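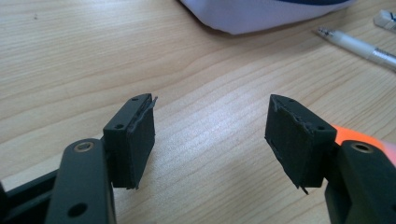
Call for participants: does a phone-free evening do anything for your mood?

You have probably read that putting your phone in a drawer will fix your sleep, your nerves and your marriage. We have read it too, mostly in articles written by people selling drawers. The evidence we could find was thin, and a fair amount of it came from students who were paid in course credit.

So Cotuvo is running its own small study in Lolbridge, and we need adults aged 18 or over who are willing to be a bit bored. Believers and eye-rollers are equally welcome.

You would give up your phone from dinner to bedtime for 15 evenings, fill in a short mood diary each night, and come in for 2 interviews. Half the group will keep their phones and do only the diary. You don't get to pick which half — sorry.

We can't promise you will feel better. You may feel worse, and we would like to hear about that as well. This is not treatment, and if you are having a hard time right now, please talk to your doctor instead of signing up for this.

Everyone who finishes gets $500. If you drop out, you are paid for the evenings you completed. Results will be posted in December, including if we find nothing.

To apply, write to Lino Marchetti at the Cotuvo office in Lolbridge. Tell him your age and how you usually spend your evenings. No life stories needed.

Posted 13 May 2019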